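Dye bench notes, July, continued

Vat 3 again. Nasden wants the navy wool to match last year's navy wool, which was dyed by people who wrote down "a good scoop."

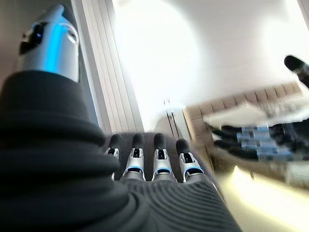
Started at 40 C and brought it up slowly, 22 minutes to the first hold. The Horobets thermometer and the one built into the vat disagree by three degrees, and each is very sure of itself. Going with Horobets until someone checks them both in boiling water.

Swatch 31 is the closest so far. Under the window it's a match, under the tubes in the hall it goes purple. Sent half of it to Stestora for a reading and stapled the other half in here. Please stop borrowing the stapled half.

Acid: added in two goes instead of one. Less streaking at the selvage, or I'm getting used to the streaks.

Water bill for the Rinow samples came to 3730 gallons, and that's before anyone rinsed anything twice. I rinsed everything twice.

To do: order more citric, label the second jug, redo 31 with the salt cut by half. The drain in the corner is slow again and blue again.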